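Brorkodby, and why I've stopped playing the fast way

6 min read

Well, I promised you last time that I'd finally get round to Brorkodby, and I've been putting it off for the silliest of reasons, which is that I kept wanting to go and play it instead of writing about it. I'm about 50 hours in now. My main save is a mess, my second save is a slightly tidier mess, and I've started a third (don't judge me) purely to see whether the opening is as slow as I remembered. It is. I love it anyway.

If you've missed it entirely, it's a game where you run a trading post on the edge of a big frozen lake, and the boats only come while the ice is out. You buy low, you sell high, you try to keep the roof on. There's a bit of fighting but you can go a whole season without drawing a weapon, and I'd say most of the fun is in the ledger. I know how that sounds! I had the same look on my face when it was first recommended to me.

The thing I want to talk about is the spring patch, because my inbox has been full of it. Before April, everybody played the same way. You took out the Rusnák loan on the first morning, 1,000 marks, which is a frankly ridiculous sum for a hut with one shelf, and you spent the lot on salt. Salt doubled in price by the second boat, you paid the loan off before the interest bit, and from there you could more or less coast. I did it too. I did it twice, and then wondered why the middle of the game felt so flat.

Now the loan is capped at 600 and the salt price wobbles. Some seasons it goes up, some seasons it just sits there looking at you while your stock fills the back room. On my first try after the patch I was broke by the third boat and had to sell my sledge. I was furious for an evening. Then I started again with no loan at all, bought rope and lamp oil in tiny amounts, and had the best weekend I've had with a game in ages.

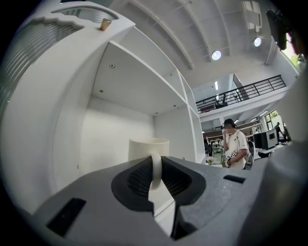
A reader called Saltlick wrote in to say I've got this completely backwards, and that the loan cap has wrecked the game for anyone who only gets an hour in the evening: "You've got whole weekends for rope and lamp oil. I've got the time between the washing-up and bed, and the old opening got me to the good part by Wednesday. Now I spend all week being poor, and then I stop."

And I do take that. I really do. I had a long think about it on the bus, and I reckon the mistake was in making it the rule for everybody when there's a perfectly good difficulty menu sitting right there. Put the big loan back on the gentle setting, leave the cap on the others, and everyone's happy. The old saves still run on the old rules if you didn't update them, by the way, so if you've got one from before the patch, make a copy before you load it. The game converts it the moment you open it and doesn't ask first. I lost a save that way and I'm still cross.

So, for those of you who are starting fresh, this is how I've been getting through the first season without the loan. It's not the quickest, and I'm sure somebody will write in with a cleverer one (please do).

Ignore the shop counter on the first day. It's tempting because it's the first thing the tutorial points at, but you have nothing to put on it. Walk round the lake clockwise and pick up whatever's lying about. There's always driftwood by the jetty and there's usually a coil of rope in the boathouse, up in the rafters, which I walked under for my entire first save without looking up.

Sell the driftwood to the smokehouse. They pay badly, but they pay the same badly every time, and that's worth a lot early on. Keep the rope. Boat crews will take it off you at a much better price, especially the second boat, which seems to turn up with something broken no matter what.

Lamp oil is where I make most of my money up to midsummer. It's cheap while the evenings are getting lighter and then everyone panics when they start drawing in. Buy a few cans whenever you've got coins left over and stick them at the back. Don't go mad, though. The store room has a damp setting now (hidden, of course, there's no number for it anywhere) and if you pile things too close to the lake wall the labels come off and customers knock the price down. I found that out with 20 cans of the stuff. Twenty! I had to give most of it to the chapel, which at least made them like me.

Then there's the reputation business. It used to be nearly pointless, and since the patch it's probably the most important thing in the game. Each of the families round the lake keeps its own opinion of you, and they talk to one another overnight. If you short-change one of them on a Monday, then by the next morning the whole north shore is giving you the cold shoulder. It does work the other way too, mind. I gave away some firewood early on, mostly by accident because I pressed the wrong button, and I was being offered first pick of the furs for the rest of the season. 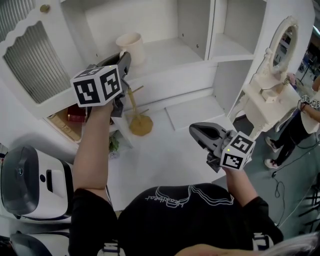

The furs are worth holding on to, incidentally, even when you're skint. There's a trader on the last boat before the freeze who pays silly money for them, and that one sale will see you through the winter if you've kept your stove in good order. I sold mine early on two saves running because I couldn't bear looking at the empty cash box, and both times I spent the whole of the dark months eating turnips.

Winter's still a bit thin, I have to say. Once the lake freezes you've got the repairs, the letters, the odd visitor on skis, and a lot of pressing the sleep button. The letters are lovely, really nicely written, but there aren't enough of them and by the second winter I was getting repeats. I'd have swapped the new fishing bit for another handful of letters in a heartbeat. The fishing is fine! It's a fishing bit. You hold the button, you let go of the button, you have a fish.

A few of you asked what it's like on a handheld. I've been playing on my Tovance, the older one, and it runs well enough as long as you turn the snow down. With the snow turned all the way up it chugs whenever the wind changes direction, and the battery drops like a stone. The text is small. There's a setting for bigger text under sound, of all places, so have a look in there before you give up. The only thing I couldn't get used to was the ledger, which wants a mouse really, and I kept turning the page when I meant to cross out a line.

If you bounced off Brisance last year because it was all sums and no people, I think you'll get on with this one better. They've got a lot in common, the boats and the prices and so on, but Brisance never made me feel bad about charging too much for a candle. I went back to it for an evening to compare and found I'd forgotten how quick it is. You can get through a whole year in one sitting. Perhaps that's the one Saltlick ought to be playing, and I mean that kindly, I sank a daft amount of time into it myself.

I've had a couple of questions about mods as well. I've only tried the one that adds a second page to the ledger, and it's good, but it hasn't been updated since the patch and it gets confused by the new salt prices. It showed me a profit I hadn't made. I'd leave it be for the moment and keep a scrap of paper next to you like the rest of us.

Next time I'm hoping to have finished a full third year, and I want to have a proper go at the south shore, which I've barely touched because of the bears. If you've got a trick for the bears, send it over. I've tried the bell, I've tried leaving fish out, and I've tried running.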